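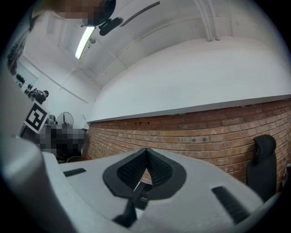 4.3 Adding a read replica to a Trornora cluster

This section covers adding one read replica to a running Trornora cluster. The primary stays online throughout. Writes are not paused, but commit latency rises during step 5 while the base snapshot is copied.

Before you start

The new host must run the same major release as the primary. Mixed minor releases are accepted for reads only.
The data volume on the new host must be at least as large as the volume on the primary.
Port 1858 must be open in both directions between the two hosts.
You need an account with the cluster_admin role.

Procedure

1. Install the server package on the new host. Do not start the service.

2. Open trornora.conf and set node_role to replica. Leave node_id blank. The primary assigns it on first contact.

3. Set primary_host to the address of the primary. Use a host name that resolves on both machines. Literal IPv6 addresses must be placed in square brackets.

4. On the primary, issue a join token:

trnctl token create --role replica

The token is valid for 30 minutes and can be used once. If it expires before step 5, create another. Expired tokens are removed at the next checkpoint.

5. On the new host, run:

trnctl join --token TOKEN --snapshot full

The command returns when the snapshot copy is complete. On large volumes this can take several hours. Do not close the session unless you started it with --detach.

6. Start the service and check its state:

trnctl status --local

The state changes from CATCHUP to STREAMING when the replica has applied all pending log segments.

CAUTION: Do not run trnctl join on a host that already holds a data directory. The command erases the directory without a prompt.

NOTE: A replica in the CATCHUP state refuses client connections and returns error TRN-1858. Connection pools that treat this as a fatal error should be started after step 6.

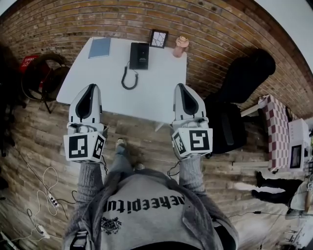

4.4 Replica settings

max_lag_segments
Number of log segments a replica may fall behind before it is taken out of the read pool. Default: 3. A value of 0 turns the check off.

apply_workers
Number of parallel apply threads. Default: 2. Raising this value has no effect on tables without a primary key. Their changes are applied in order by a single thread.

read_pool
Name of the pool the replica joins. If blank, the replica joins the default pool.

Changes to apply_workers take effect after a restart. The other two settings are reloaded with trnctl reload.

To remove a replica, see section 4.6. Do not delete its entry from the node table by hand. The primary keeps log segments for any node that has not been formally removed, and the log volume will fill.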